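Chapter 6
Games of Chance and the Household Budget

In the archive of the small river town of Prutow there is an account book kept by a family of candle makers. The entry for one winter evening in 1711 lists tallow, wick, a new bucket and, in a slightly smaller hand, "lost at cards." The sum would have bought the bucket four times over. The bucket gets a full line and a note on its quality. The cards get three words.

Economic historians are fond of entries like this one. People have always spent money on games of chance, and they have nearly always written it down badly. Some hid it under "sundries." Some moved it to the spring. One Prutow baker entered his losses as flour, year after year, until his books showed him using more flour than the town mill could grind.

This chapter is about that kind of spending. Chapter 5 looked at what households bought because they had to - bread, fuel, rent, shoes. Here we turn to what they bought when they had something left over, and to what they bought when they had nothing left over and went ahead anyway.

The story starts earlier than the candle makers. A town ordinance of 1402 from nearby Sidska forbids dice on market days, in church porches and "upon any barrel." Laws of this sort are useful in a way their authors did not intend. A council seldom bans playing dice on a barrel until a good many people have played dice on a barrel. The same ordinance was reissued six times, with higher fines, and the town came to depend on the fines to repair its bridge.

By the end of the chapter you should be able to explain the difference between a stake and a price, read a simple household account, and say why a lottery ticket is a poor investment but may still be a sensible purchase. The last of these tends to start arguments. Have them in class, where they are free.

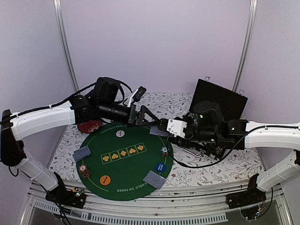

GAMES AT HOME

Most play took place in kitchens and front rooms, among people who would see each other again at breakfast. This matters to the economist. Money lost to a cousin stays in the family, and often comes back the following week with a grudge attached. Money lost to the house does not come back.

Section 6.1 begins with the home game and its costs: cards, candles, refreshments and time. We will use the Zaugg household accounts, which are unusually frank, and which record the price of a deck of cards every September. Before you read on, write down what you spent last month on anything you would call fun. Keep the list. You will need it for Exercise 4.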